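Notebook - bench waste and tabletop bin

September 3, 2023

Second go at the small waste layout, replacing the floor bin used since July. Same white table as before. Bin at the left, loose waste to the right of it, nothing else to be stored on that side.

Bin is the white lidded one from the Vatham order. Flat gray lid, hinged at the right. The Dirnach bin had a wider mouth but would not stay put on a smooth top, so it went back to the store room. Liner is the 9 liter size, folded over the rim by 3 cm. More overlap than that and the lid rides up on the film. Less and the liner slips in when something heavy goes on top.

Waste set for the day: film and packaging, drink bottles, small odds and ends from unpacking. No glass, no wet wipes, no paper towel with solvent on it (red can by the door, as always).

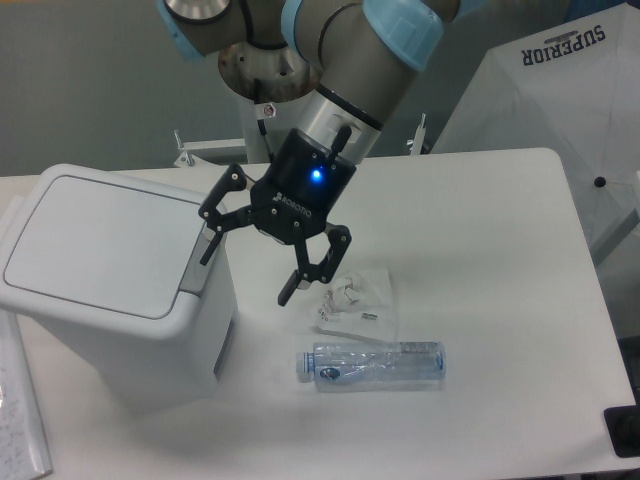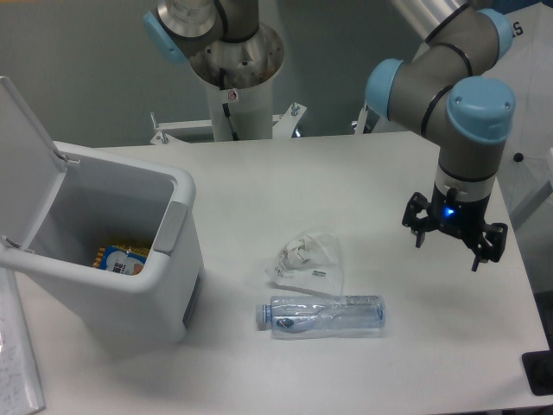 Table layout with the white bin, lid down in the first, lid open in the second.

Notes on the items:

Clear film - awkward. Springs back after crumpling and takes up far more of the liner than its weight suggests. Put it in first and let the bottles press it down.

Bottles - cap on, emptied at the sink beforehand. A round bottle on its side will roll if the table is out of level. Checked with the Vasseur level along the long edge: 2 mm low at one end over 60 cm. Shimmed the leg, rechecked, fine.

Lid - opening it by the front edge is easier than by the corner. It needs clear space on the hinge side, so keep the waste back from there. Close it between loads, otherwise the liner edge lifts in the draft from the vent.

Labels on packaging: peel and keep anything with a lot number before it goes in. Ostuletti want these with the returns form and we have already lost one set.

To do:
- order liners, same size
- second shim for the far leg
- mark the bin position on the table with tape
- ask whether bottles can go to the recycling crate in the corridor instead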